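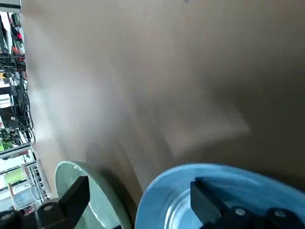

Section 4: Setting Up Your Glaze Kiln for the First Firing

By now your Erkier tabletop kiln should be out of its crate, level on its stand and wired by an electrician, as laid out in Section 3. The pages that follow take you from a cold, empty kiln to your first load of finished dinnerware, and we do hope you'll read them through once with a cup of coffee before you touch the controller. Glazed ware is a good deal fussier than bare clay. A pale green bowl with a thin, rounded rim and a blue plate make a fine pair to keep in mind as you read, since a bowl and a plate ask for different things from a shelf, and many first loads are made up of little else. Once you've fired a few of each you'll find your own way of doing things, and you may well skip half of what we say.

4.1 Before you begin

You will need the following within reach:

Kiln wash (one tub is packed with the kiln)
A wide, soft brush you don't mind giving up
The three half shelves and the bag of posts
Witness cones
A damp sponge and a bucket of clean water
A dust mask and safety glasses
The firing log from the back of this manual

CAUTION: Kiln wash is a fine powder until it is mixed. Wear the mask while you pour and stir, and open a window if the weather allows.

4.2 Coating the shelves

1. Brush both faces of each shelf with a dry brush to get rid of packing dust.

2. Mix the kiln wash with water until it pours like heavy cream. Add the powder to the water a spoonful at a time and give it a few minutes to settle before you decide it's too thin. It nearly always thickens a little on its own.

3. Dampen the top face of the shelf with the sponge. A bone-dry shelf drinks the water out of the wash so fast that your brush will drag and leave ridges.

4. Brush on one thin coat, working from end to end. Let it lose its shine, then brush a second coat across the first.

5. Leave the bottom face bare. Flakes from a coated underside will drop onto whatever is sitting below, and they are very hard to grind out of a finished plate.

6. Wipe the edges clean with your thumb or the sponge and stand the shelves on edge to dry overnight.

Note: Do not coat the brick floor or walls of the kiln. If you drip some wash on the floor, let it dry and vacuum it up with the soft brush attachment.

4.3 The empty firing

Every new Erkier kiln has to be fired once with nothing in it but the coated shelves. This puts a protective skin on the heating elements and drives the last dampness out of the brick. Please don't be tempted to slip in a mug or two.

1. Set the shelves on short posts so that air can move under them.

2. Close the lid and leave the upper peephole open.

3. Turn on the controller. When the display settles, press Program and choose First Fire.

4. Press Start, and then press it again when the light blinks.

5. Write the start time in your log.

The empty firing takes 11 hours, and the kiln will need at least 12 more before you can open it. You'll notice a smell during the early part, a bit like a hot iron left on a damp shirt. It comes from the binder in the insulation and fades well before the end. Keep pets and birds out of the room, and run the vent fan the whole time.

CAUTION: The steel jacket gets hot enough to burn skin. Keep everything that can burn well back from all sides, including curtains, cardboard, and the crate you may be saving in case of a move.

4.4 Loading glazed ware

Check the foot of every piece first. Any glaze on a surface that touches the shelf will melt and glue the piece down, and you could lose both. Wipe the foot with a damp sponge, and then wipe a narrow band up the wall as well, a little wider if you know the glaze likes to run.

1. Place three posts on the kiln floor in a triangle and lay the first shelf on them. Three posts won't rock. Four sometimes will.

2. Load plates low. They are wide and flat, they hold heat for a long time, and they do best where the cooling is slow. Give each plate its own space and never let a rim hang past the edge of the shelf.

3. Load bowls on the middle and upper shelves. Bowls with thin rims should sit away from the elements, toward the center, so the side facing the wall doesn't get hotter than the side facing in.

4. Leave a finger's width between pieces. Glaze swells and bubbles before it smooths out, and two pots that were politely apart at breakfast can be stuck fast by supper.

5. Line up each new set of posts directly over the ones below.

6. Set a witness cone on the middle shelf where you can see it through the lower peephole.

Note from the workshop: Ailbhe Ó Néill, who tests our glaze programs, keeps a scrap tile under any glaze she hasn't used before. A tile costs next to nothing – a shelf does not.

4.5 Choosing a program

For the Relville line of glazes, use the program marked Medium Glaze. For Brarkirico glazes, which are softer and melt sooner, use Low Glaze. If you buy from another maker, go by the cone number on the jar and look it up in the chart inside the back cover.

If you'd like a satin surface with softer highlights, some glazes respond well to a slow cool. Press Options after you've picked your program, scroll to Hold, and enter 838 degrees Celsius. Try it with a few test tiles before you trust a whole dinner set to it.

4.6 Cooling and unloading

Do not lift the lid until the display reads below 162 degrees Fahrenheit. Opening early can crack the ware and the shelves along with it, and the faint pinging you may hear is the glaze letting go. Wear gloves even then, and safety glasses too, as little slivers of glaze can be very sharp.

Run a fingertip over each foot only after you've looked at it in good light. Smooth any rough spots with the rubbing stone, used wet.

If the display shows an error code at any point, write it down, switch the kiln off at the wall and turn to Section 7.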